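Whitcombe tin appeal passes 2,700, most of it tomatoes

The Whitcombe winter tin appeal has now taken in 2753 cans, and anyone who has opened a kitchen cupboard in this part of the world will be able to guess what is in a good many of them.

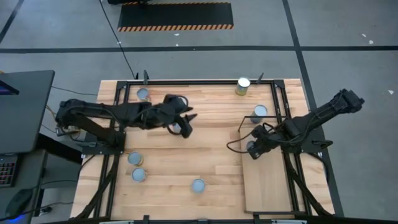
JUNDON, February — Organisers of the appeal, which collects tinned food for the Whitcombe pantry, said the total was the best they had managed by this point in any winter. The target is 3784, a figure chosen by measuring the pantry shelves and working out how many cans would go on them if everybody stacked properly.

The tins come in through 12 drop-off points across Jundon, including the library porch, both chemists and the Futum garden centre, where the collecting crate was for a while mistaken for a display and two shoppers tried to pay for soup. They are then set out on a table by kind and date before going on the shelves. From above, one lid looks much like another, so every can is turned round and read from the side.

Diced tomatoes lead by a distance. Peas are second, having overtaken baked beans in the last fortnight for reasons the organisers say they have not looked into. Tinned fruit is badly short, and custard was last seen in January.

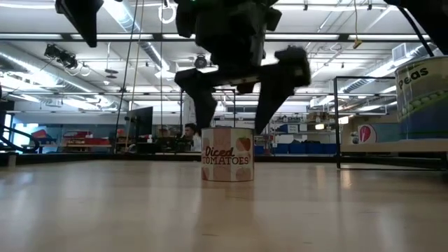 What the pantry would like

The current list runs to fruit in juice, tinned fish, rice pudding, potatoes and any kind of meat that a child might be persuaded to eat. Ring pulls are preferred, as a tin opener is one of those things people assume everyone has until they move house. Small tins are as useful as large ones and go further for people living alone.

The list of what the pantry would not like is shorter. It asks residents to stop at one jar of cranberry sauce per household, and to check the date on anything inherited from a relative. The oldest item handed in so far was a tin of prunes priced in shillings. It has been kept, though on a different shelf.

Dented cans are accepted if the dent is shallow and away from the seam. Cans that have lost their labels are set aside. A proposal to give these out as "surprise dinners" was discussed at some length last month and dropped after one was opened and found to be dog food.

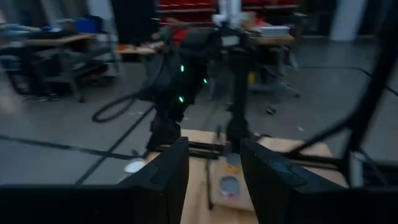 Vindo van to do extra rounds

The Vindo delivery van, lent to the appeal in the afternoons, will make 3 extra rounds of the villages before the end of the month. It stops outside the Whitcombe bus shelter at 2pm and leaves when the driver has finished his tea. Donors are asked to use bags that can take the weight, following an incident on Mill Hill in which a quantity of chickpeas reached the bottom well ahead of their owner.

Residents without a car can leave tins on the doorstep with a note marked "pantry". The note matters. A house in Jundon lost its own shopping this way and was thanked very warmly for it.
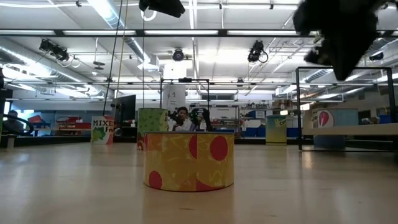
Can I give tins that are past their best-before date?

Tins up to three months over are accepted if they are sound, with no rust, bulging or leaks. Anything older should stay at home, and anything with a use-by date must still be inside it.

The drop-off points stay open until the end of February, apart from the library porch, which is locked at 5pm.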